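Bench Technician, Desktop Refurbishing (part time, 2 openings)

Mivora takes in retired office desktops, tests them, replaces what needs replacing and sells them on to schools and small businesses. We are hiring for the bench at our Medetti Street shop. Shifts are four hours, mornings or afternoons, and we can work around classes.

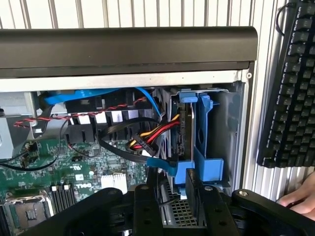
You will spend most of a shift inside open towers. Each one gets its drive pulled and logged, its memory checked and its fans cleaned. We handle several makes, but you should be comfortable with a Dell board and know your way from the memory slots to the SATA power connector on the drive without tugging on the fan cable. Cables go back the way they came out — we do check.

What we ask for:
Some experience taking desktops apart and putting them back together, at home or at work
Able to lift a full tower onto a bench
Neat handwriting or fair typing for the log sheets

No certificate is needed. Training is paid and lasts 100 hours, after which you work from your own queue. Pay during and after training is $1,616 a month before tax.

To apply, send a short note about a machine you have repaired to Zhiqiang Ye, Mivora, 576 Medetti Street, or drop it off at the front counter. Applications close 13th July.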